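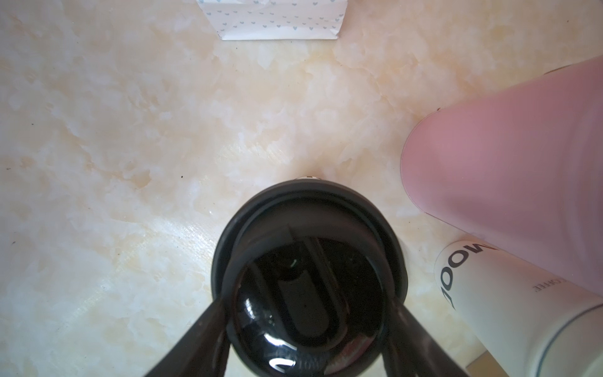 Why do the sea-side windows at the Mavberg rattle when the street-side ones don't?

The sea-side sashes were planed down in the last repaint and never got their staff beads moved in to match. There is a gap on the room side, and any wind from the west works the sash back and forth in it.

28/05/2022, workshop notebook, guest room windows

Room 18 was empty until evening so I took it first. Lower sash out by mid-morning. Cords are fine, the left one a bit furry near the knot but not worth changing with the sash weights still running freely. Pulled the old foam strip, which came away in crumbs and left glue all down the stile. White spirit did nothing. Warm water and a plastic scraper did most of it, and Joaquín finished the corners with a chisel.

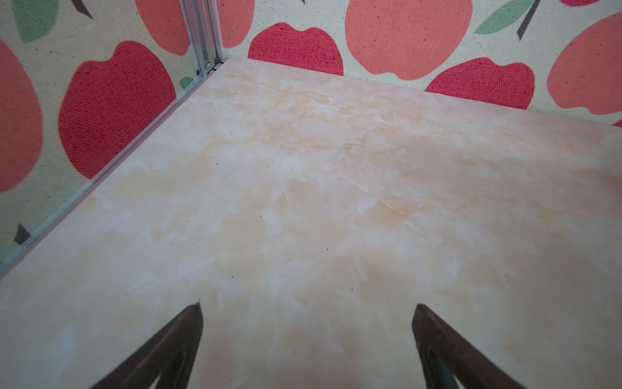
Two kinds of strip on hand. The Jornby brush pile, gray, and the rubber bulb strip Verena ordered in January for the dining room doors. Tried the bulb first on the meeting rail. Sash closes but you have to lean on it, and a guest won't, they will leave it open a finger and call down at night about the draft. Took it off again. The brush pile slides well and the catch still pulls over with one hand.

Staff beads: pried both, filled the old nail holes, set them back with a business card as the spacer. One card is right for 18. In 13 I needed two on the hinge-cupboard side – the frame has a belly in it there. Damian thinks the lintel has dropped. I put a level on it and it's out, but the paint line is old and unbroken, so I'd leave it and look again after the winter.

Window seat in 13 has to come out before the bottom bead can be reached. The lid hinges are screwed through into the box from below, so empty the blankets first. Whoever fitted it used brass screws in oak with no pilot, and I sheared one. Stub still in there. Moved the hinge over by its own width and plugged the old holes.

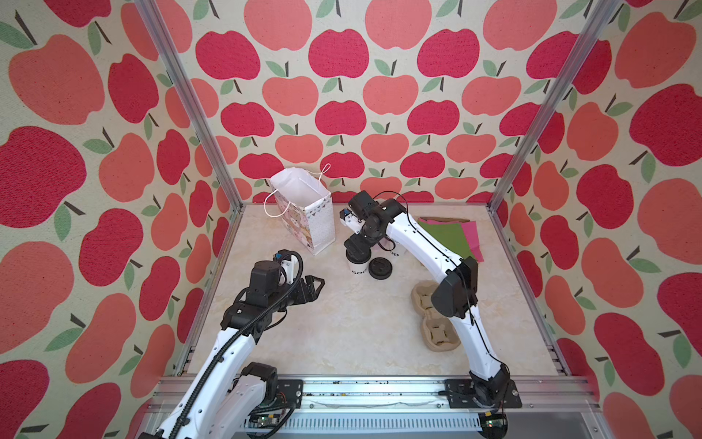

Wind got up after lunch, which was handy. Stood in 18 with the radiator fan off and the door shut: no rattle, slight whistle at the top left corner. The whistle is the upper sash sitting proud of the head. Wedged it up and it stopped. Proper fix is a longer bracket under the horn, and the ones from Pfister are too short by 9 mm. Asked Đạt to make a pair from the flat bar under the bench.

Domenica wants 9 and 52 done before the wedding party. 9 is straightforward. 52 is up in the annex at Carkach, has casements, and needs a different strip altogether, so don't take the brush pile up there. 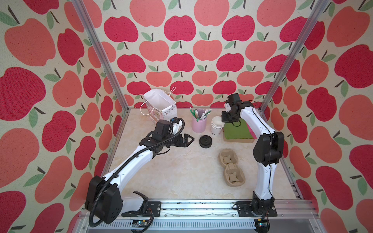
Still to do

Drill out the sheared screw in the window seat, 13.
Touch up the beads in 18. White eggshell, the tin with the dented lid, not the new one, which is yellower.
Fit Đạt's brackets and take the wedge out.
Reorder brush pile, same width. What's left will do 9 and nothing more.
Ask Verena if the bulb strip can go back or if the dining room still wants it.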